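Folding table for the laundry: cover it or leave it bare?
Last updated: Saturday, 18:40

mnguni_m
We fold everything on a light wooden table in the back room and the top snags anything fine. I've put a big white sheet over most of it and keep one small plastic basket on top for the cloths. Does anyone else cover theirs, or am I making work for myself?

trullent88
I covered mine for years. Gave up in February. Anything you lay on top creeps towards you as you fold, and then you're straightening it every five minutes. Sand the table and wax it.

mnguni_m
It's a rented flat and the table isn't mine, so sanding is out. This is how it looks now, pink basket with the green rim, green cloth still waiting to be folded.
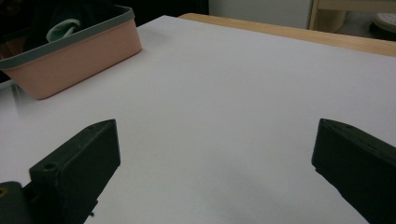 Reply 4 — doteo_lane
I'd keep the white. You can see crumbs and stray threads straight away, and it wipes down. The basket is what I'd move. Put it on a chair and you get the whole corner back for sheets.

ronaldo_b
Disagree about the chair. Bending down for every cloth does my back in. Mine lives on the table and I fold from left to right.

trullent88
Fine for cloths. Try it with a double duvet cover.

ronaldo_b
I do those on the bed — no table is big enough.

mnguni_m
Ours is 121 cm long, so duvet covers go on the bed here too. I'll leave the basket where it is and tape the sheet underneath at the corners.

doteo_lane
Use masking tape if it's rented. Parcel tape lifts the varnish.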